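Where Things Go: Boards, Shelves and the Problem of Putting Away
Student project report, second-year Design for Everyday Spaces
May 4, 2026

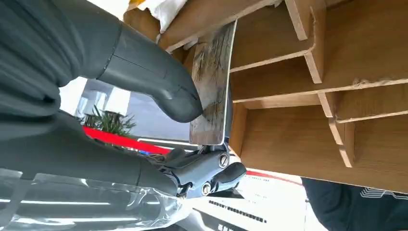

Our group set out to find out why thin wooden boards are so badly looked after in shared kitchens and workrooms. The brief asked for "a modest domestic problem, properly examined". We can vouch for the modesty.

Background

The project, called Tufa by a vote held before lunch, began in October with a walk round the shared kitchens in Gridow House. Plates had a cupboard. Mugs had hooks, and in one kitchen a rota. Boards had wherever they had last been put down. They leaned behind taps, lay flat under kettles and, in one memorable case, held a window open. A board is too wide for the drawer, too tall for the shelf and too plain for anyone to feel guilty about it.

What we did

We kept a diary of board movements in 9 kitchens over 90 days, which produced 697 entries and very little gossip. Residents wrote down where they picked a board up and where they left it. Some took to this with more enthusiasm than others. One kitchen filled in a fortnight at a single sitting, in the same green pen, and we have kept those entries in with a note beside them.

We then tried two ways of storing boards on ordinary wooden shelving. The first, Proton, was a flat stack on the lowest shelf. The second, Flira, stood the boards on edge in slots, with a finger's width between them.

Findings

The flat stack looked very tidy on the first morning. By the end of the week the board on top was doing all the work and the ones beneath had retired. Getting at a lower board meant lifting the rest, and people who are cutting a sandwich in half will not do this. They will use a plate.

Upright storage went better. Boards were returned to the slots more often than to the stack, and residents said they liked being able to take any one of them without disturbing its neighbours. Thin boards were the exception. They lean in a wide slot, and a leaning board takes up the room of two. We narrowed the slots to 6 millimetres more than the thickest board, and this helped until somebody bought a thicker board.

Wear was harder to judge than we had hoped. Wood that has had a working life shows streaks along the grain, scratches and dark smudges, and residents tended to call such a board dirty however recently it had been washed. Clean-looking boards were picked first, got used most and presumably won't look clean for long.

Problems

We did not agree in advance on what counted as a board. The diary therefore includes a tray, a shelf that had come loose and something described only as "the flat one". We should also have measured the shelving before cutting the slots. The second set fits very well.

Next steps

If Tufa carries on next year, we would like to try adjustable slots and a low rail along the front. The Gridow House kitchens have asked to keep the upright rack. They have also asked for the window board back.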